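Open Day: the Sadari humanoid demonstrator

Gorkdale showroom, July 4, 2025. Free entry, tea provided, biscuits while they last.

Most robot demonstrations involve a backflip. Ours involves office furniture. The Sadari is a two-armed walking machine built by Burance for indoor work, and visitors to the open day can watch it deal with a desk and a chair for as long as their patience holds. Patricio Urrutia, who runs the sessions, has been watching since September and claims he isn't bored.

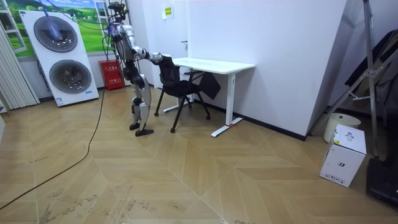
How long does a demonstration last?
Each session runs for 85 minutes, including questions and a short battery talk that you may sit through or sleep through.

Places are limited to 300 over the day. Please book a session, as the last open day left a good many people admiring the corridor. Flat shoes are sensible, and dogs will have to wait for a less excitable product launch.
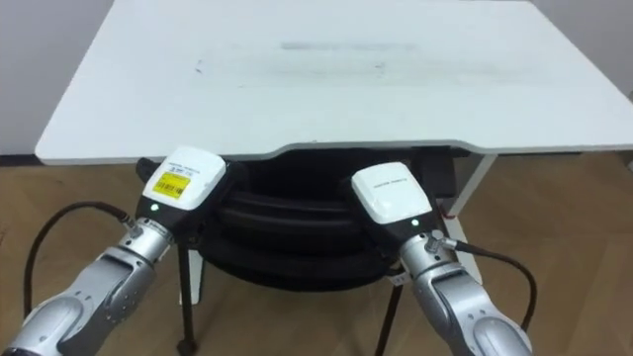

Parking is behind the Chiriac building, next door but one. Ignore the sign that says it's full. It has said so for years, and Danish Baloch in reception has stopped ringing the council over it.

Maham Hayat will be on hand to talk about hire, training and the service plan. A first service falls due at some 3,000 hours, by which time you'll have given the thing a name. Bring a rough floor plan if you're thinking of buying, and be truthful about the stairs. 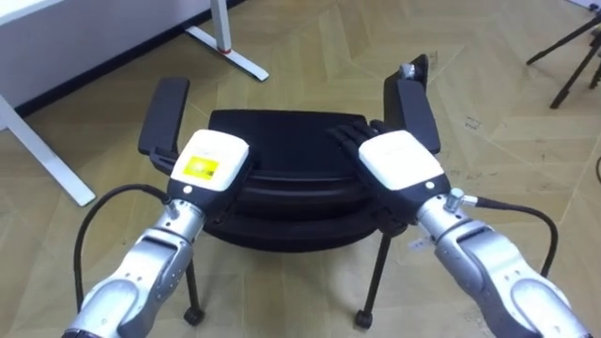 Hands are what people ask about most, usually just after asking what it costs. Sadari is supplied with a pair, and Yasir Virk will take your questions on grip, spares and cleaning. Laid side by side on a chair seat, with the black fingers stretched out flat, they look rather like a cautious shopper testing the upholstery. Handshakes are at Yasir's discretion.

Doors open at 2 pm. Bookings through the Gorkdale front desk.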